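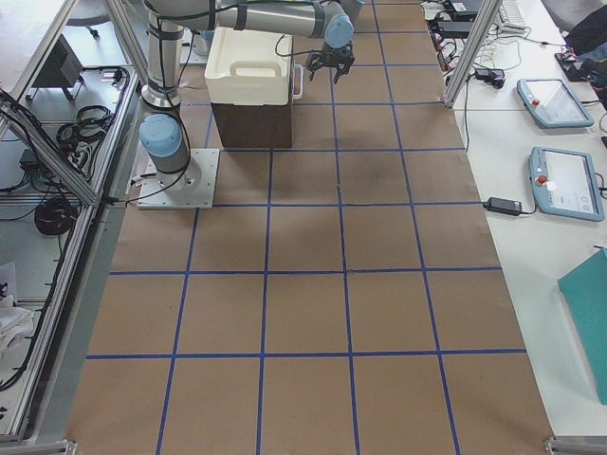
Marking out a bench top with tape

A taped grid gives quick reference lines for cutting, gluing and sorting small parts. Blue tape shows up well on brown board. The method below suits any flat top.

1. Sweep the board and wipe it with a barely damp cloth. Leave for 30 minutes.

2. Find one straight edge and check it with a long rule. All measurements are taken from this edge.

3. Mark the long lines first, in pencil, at both ends of the board. Lay the tape in one pull, holding it slightly above the surface, then press down from the middle outwards.

4. Lay the cross lines over the long ones. Check each with a square at two points – errors at the first line carry through to the last.

5. Trim the ends with a fresh blade. Do not cut on the board itself; slip a piece of card under the tape.

Removing old tape

Pull back slowly at a low angle. If the glue stays behind, warm it with a hairdryer on the low setting and roll it off with a thumb. White spirit darkens bare board, so try it on the underside first.

Storage

Keep rolls flat in a closed bag, away from windows. A roll with dust on its sides will tear along the edge. Peel off the first 3 turns and discard them.

Tip on storing rolls sent in by Montri Suwannarat.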